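Laundry cell at Brudden moves to shared operation

The second phase of the laundry automation work at the Brudden site began on 14 Jan 2021, with the loading and unloading tasks at the front-loading machines now split between staff and a robot arm. This item sets out what has changed on the floor, what has stayed the same, and what the people on the laundry roster should expect between now and April.

Background

Brudden washes textiles and soft goods that come back from the Flitance rental program: bedding, covers, costumes, plush toys and small padded items. Until last year all of it was moved by hand. An attendant emptied a basket into the machine, chose a program, closed the door, and returned at the end of the cycle to bend down and take everything out again. The site logged 3527 door openings in the twelve months before the project started. Most were short tasks, but each one pulled a person away from sorting, inspection or repair.

The ergonomic review identified the low door as the main problem. Loading requires a forward bend with one arm extended, and unloading adds a twist. Two attendants had asked for a change of duty on account of back pain. Raising the machines on plinths was considered and dropped after the floor survey, which gave a load limit that left too little margin during the spin phase.

What the arm does

The arm has a two-finger gripper with long, narrow fingers. The control software comes from Bandel and was adapted on site. Under the present rules the arm may handle single soft items. It picks from a basket on the floor, moves to the door opening, releases the item inside the drum, and withdraws. Unloading is the same sequence in reverse, at a lower speed. It does not dose detergent, select programs or clear the filter.

Finger shape took most of the first phase. Wide fingers held sheets well but struck the door rim on entry, and the contact tripped the force limit. Narrow fingers clear the rim with room to spare but concentrate the grip on a small area, so the closing force was reduced for anything with stitched features or a printed tag. Attendants supplied the list of items that needed the lower setting. It has 14 entries and is kept with the sorting guide.

Transparent doors remain difficult. Reflections on the glass can be read as solid edges, and the curved ribs of a drum return bright streaks that shift as the arm moves. The current method takes the position of the dark outer rim and works out the opening from that, ignoring the glass altogether.

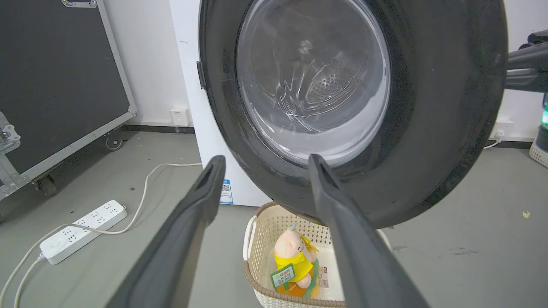
Door position is the other open variable. If the door is left partly closed, the planned path is rejected and the arm stops at its waiting point. The attendant then opens the door to the full angle and confirms on the panel. During phase one this was the most frequent cause of a stop, ahead of missed grips and basket placement combined. A fixed door stay would remove the problem, but it would also slow down anyone loading by hand, and the roster voted to leave the doors as they are.

Figures from phase one

The arm completed 1044 item transfers in phase one. Each was watched by an attendant with a stop button. The log records stops, missed grips and dropped items separately, and a dropped item counts as dropped even if the arm recovers it without help. Attendants asked for this rule because a recovered item may still have touched the floor and has to go back to sorting.

Cycle time is longer than by hand and will stay that way. A person can move an armful in one motion, while the arm takes one item per pass. For mixed loads of small items the difference is modest. For flat bedding it is large, and bedding therefore remains a manual task – there is no plan to change this in phase two.

Changes to the roster

No posts are being removed. The laundry attendant role has been rewritten to include cell supervision, item classification and first-level fault clearing. Supervision is limited to 2 hours at a stretch, after which the attendant rotates to the repair bench or the sorting table. The limit was requested by staff, who reported that watching a slow machine was more tiring than expected and that attention dropped late in the shift.

Pay grade is unchanged for now. The staff side has put the case that classification and fault clearing are skilled duties and should be graded as such. Management has agreed to review the grade in April, using the duty records from the supervised period. Attendants should therefore log fault clearing under its own code and not under general cleaning.

Ho-yin Chiang, who runs the cell, gave a short account at the shift meeting. "The arm is slower than any of us. What it takes over is the bending, and we have kept the decisions about fabric and damage with the people who know them. If someone thinks an item should not go through the gripper, it doesn't go through."

Some concerns remain. Several attendants noted that the short walk to the machines used to be a break from the sorting table, and that the new pattern leaves longer periods in one place. Others raised noise from the drive at low speed. Both points are on the list for the next review. The noise will be measured at the sorting table as well as at the cell.

Working rules for phase two

Baskets are to be placed on the floor beneath the open door, with no more than a single layer of items inside. Cards and loose labels should be taken out before the arm is started. Cables must be routed clear of the basket position, and the attendant checks this at the start of each shift. The arm is to be parked before anyone reaches into a drum.

Items that the gripper drops twice are set aside for manual loading and entered on the classification sheet. Sheets are collected by Jia at the end of each week and used to adjust the grip settings. Changes to settings are posted at the sorting table before they take effect.

Training for attendants who missed the first round consists of one session at the cell and one on fault codes. Names should be added to the list by the panel.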